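Swapping a dead hard drive in an old desktop

Updated 26th January

Quick one, did this again at the Vuncombe repair morning and got asked for notes. So, notes.

Before anything else: back up. If the old drive still spins, copy off what you can now, not later. Took me 5 hours for 216 GB over a tired USB lead. Leave it running overnight if you have to.

What you need

Cross-head screwdriver, smallish
New drive, same width as the old one (3.5 inch for most towers)
A USB stick with your installer on it
Phone, for taking pics of where the cables went

Getting in

Shut down properly. Plug out of the wall. Hold the power button for a few seconds to drain whats left. Side panel is usually two screws at the back, slide then lift. Lay the tower flat with the open side up, much easier than crouching next to it.

Touch bare metal on the case before you poke about inside. Jumpers off if they're woolly.

Two cables on the drive, a wide one (power) and a narrow one (data). Pull by the plug, never the wire. Some data plugs have a little metal clip, squeeze it first. Then either four screws, or a plastic caddy with tabs you pinch and slide.
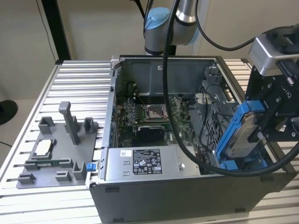
Hard drive in its blue caddy, tower on its side.

Caddy types vary. Mine flexes open and the pins pop into the holes on the drive. If the new one won't sit flat you've got it upside down, label goes up on most of them.

Putting it back

Slide in till it clicks. Both cables on, they only go one way round so dont force it. Tuck anything loose away from the fans. Leave the side panel off for now.

Power on, go into the BIOS (Delete or F2, keep tapping). New drive listed? Good. Not listed? Off at the wall again, reseat the data cable, try another port on the board. If still nothing try a different cable, the Ornora ones I bought in October were half of them duds.

Then boot from the stick and install as normal. Panel back on last.

Old drive: wipe it before it goes to the tip.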